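October, late, should be asleep

I have folded so much cloth today that my thumbs ache and I'm still grinning about it. Third week of the project and we have properly started collecting! Everything up to now was cables, forms and arguing over where the basket goes, so it feels enormous to finally have real episodes sitting on the drive.

I got to the Draltby lab at twenty past eight with wet shoes and Setsuko was already in, of course, with the grippers plugged in and the towers humming. She'd done the calibration on her own, bless her, and got a better number than either of us managed last week. We're still calling the setup Brunner, after the name on the old workshop door. I wanted something more glamorous but it has stuck.

Our task is "flatten, fold, put in basket". Sounds like nothing. Then you try doing it with two hand-held grippers instead of your own fingers and you find out how much your fingers have been doing for you all your life. Pinching one layer and leaving the layer underneath alone is the hard bit. I kept picking up both and dragging the whole lot sideways, and Setsuko kept saying "lower, lower, now close" like somebody landing a plane.

By eleven I had the knack, more or less. You come in almost flat to the table, touch, wait a beat, close slowly, and only then lift. If you rush the close, the cloth slides out and you've got to go again. We agreed that a second try is fine to keep in the data, but anything where I stop and swear at it gets thrown out. (Two so far. Both mine.)

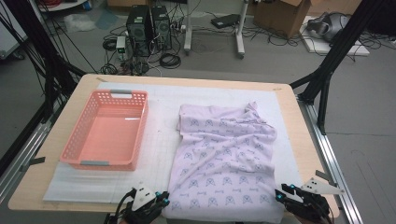 *Lavender cloth, pink basket, both grippers down near the bottom corners.*

I love that cloth. Little shapes all over it that I insist are cat faces, and Setsuko says are triangles. The pattern might turn out to be useful as well as sweet, as it gives the model something to hold on to when the fabric is bunched up. The plain tea towel we tried in the morning just looked like a white lump on a white sheet when we played it back, so that's gone back in my bag and I must remember to wash it.

Tsehay Araya came by after lunch to see how we were getting on. I was nervous, she supervised the group who did so well at Bostside last year and she notices everything. She watched four folds without a word and then asked why I always start from the same corner. I had no answer! I just do. So of course the model would learn that I just do, and the first time the cloth landed differently it would be lost. We spent the rest of the afternoon dropping the cloth any old way, scrunching it, turning it over, and starting wherever made sense. Much slower, much better. She said "good, more mess" on her way out and I may have that printed on a T-shirt.

Total for the day: 70 good ones, and 29 of those are from after the mess rule. With the practice ones and Setsuko's block folding from last term we're at 1,208 on the drive, though I doubt the block ones will help much with cloth.

Tomorrow: swap places so Setsuko does the folding, raise the table a touch for my poor back, email Pevance about the spare fingertips, and back up the drive BEFORE touching anything else. Also buy plasters and something for lunch that isn't crisps.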